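Pivstead Ridge Trail Restoration
Progress report to the Olteck Fund
2022-06-30

1. Work completed

Clearing on the lower section, from the Stuvari trailhead to the second creek crossing, is finished. Crews removed 414 downed trees and cut back brush to the width set in the grant agreement. Drainage was rebuilt on 2,000 feet of tread. The remaining culvert was delivered in May and has been set but not backfilled.
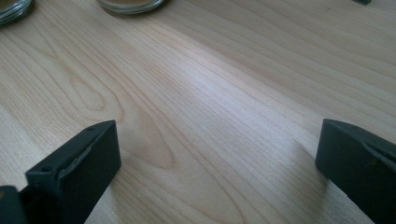

Vasconcelos asked in response to the draft whether the creek crossing would be passable for snowshoe groups next winter, given that the old handrail has been taken out. The crossing will be passable on foot. The new handrail is scheduled before first snow and is covered by the existing budget line.

2. Work outstanding

The upper section has not been started. Snow stayed on the north side later than planned, and the access road was closed to trucks. Items still open:

- Relocate the switchbacks below the saddle. The flagged route has been walked and approved by the land manager.
- Install 23 winter route markers above the tree line. Posts are cut and in storage. Reflective plates are on order.
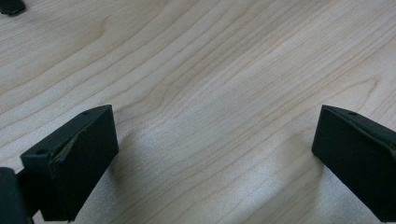 - Replace 2 trailhead signs. Text is final; the map panel needs the revised switchback line.

3. Budget

Spending is within the approved total. Saw fuel and chain costs ran over and were offset by lower hauling charges. No change to the grant amount is requested. We request an extension of the upper section deadline to the end of the season.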